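Tudeck Community Laundry and Linen Loan
Progress report to the Brasach Fund
18 October 2023

1. Where we are

The grant paid for the second half of the fit-out at Tudeck and for the first stage of the linen loan. The fit-out is finished. The loan has been open to households since the summer and is running at the level we put in the application, apart from the bedding side, which is behind.

We have lent out 642 items to date. Most of these are towels of one kind or another, followed by pillowcases and single sheets. 187 households are registered. A household can hold a set for up to eight weeks and swap it for a clean one at any point. Most swap sooner than we planned for, so the washing load per household is higher than in our original budget.

2. Linen stock

We bought cotton kitchen towels, bath towels and sheets through Gininix, who gave us trade terms after the first order. The kitchen towels have held up well. We had two complaints about shrinkage in the bath towels and have moved that wash down to a cooler setting.
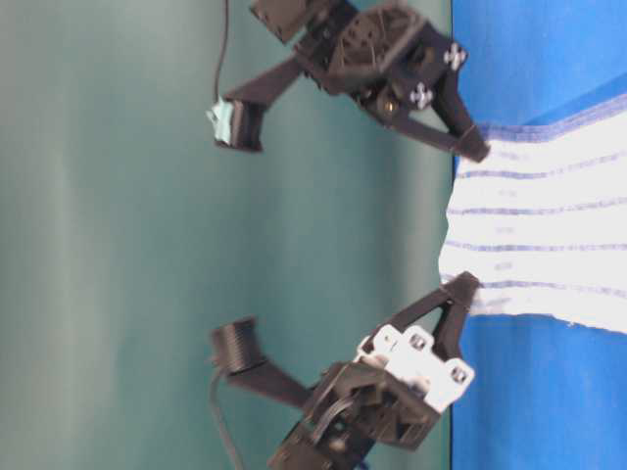 White towel with blue stripes.

Bedding is the weak point. The first delivery of double sheets was short, and the replacement came in the wrong size. Gininix took them back but could not restock before the end of the quarter. We have put double sheets on a waiting list and told the families concerned. Single sheets are not affected.

Losses are low so far. Some items come back stained and a few do not come back at all. We do not charge for either. Anything too worn to lend is cut down for cleaning cloths, and we keep a record of what is written off so that the stock figures stay correct.

3. Premises and machines

Both large washers are in use every day we open. The second dryer was out of action for part of the period because of a faulty door switch, covered by warranty. The drain in the back room was relaid and the floor there has been sealed. We still need a longer run of shelving for clean stock - at present the returns and the clean sets are closer together than we would like.

Water and power costs are above budget. We have started to run the dryers only on full loads and expect the next bills to be lower.

4. Ninh outreach

The Ninh pickup point opened two months later than planned. The room we had been offered was withdrawn and we had to find another. It is now open two mornings a week and takes bagged returns as well as new registrations.

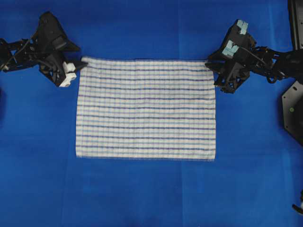

Photo: Tudeck Community Laundry

5. Spending

Spending is within the total award. Machines and plumbing came in under budget, stock and utilities over. We ask the Fund's permission to move $2000 from the plumbing line to utilities. No other changes are requested.

6. Next period

By the end of December we plan to:
clear the double sheet waiting list
put up the new shelving
add an evening opening at Ninh
send the Fund a full set of accounts for the year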